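Keeping the snack boxes

The shallow box the sweets came in has been kept. It has a wood-grain print round the outside and a plain pale inside, and it is the right size for odds and ends. 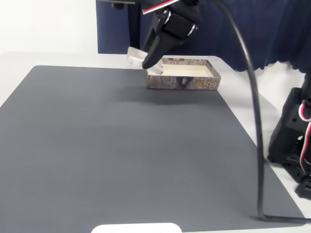
What goes in it

Small, light things only. Wrapping goes in the bin at the end of the day. I keep the box at the back of the mat, on the white table, where my sleeve won't catch it.

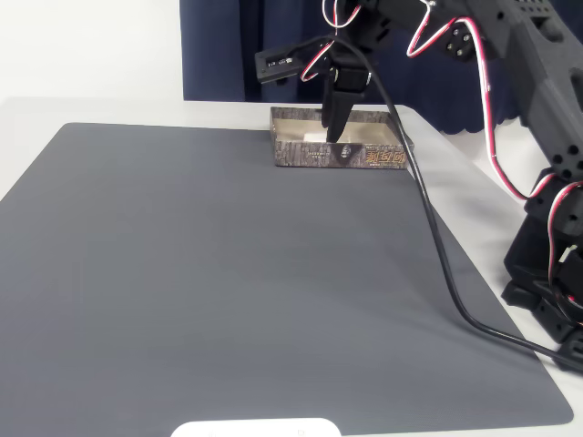 Does cardboard last?
Mine go soft at the corners by June, and then I recycle them.

Comments

Vilmos Győri: I line mine with kitchen paper.

Irnitz: Same box here, full of stamps.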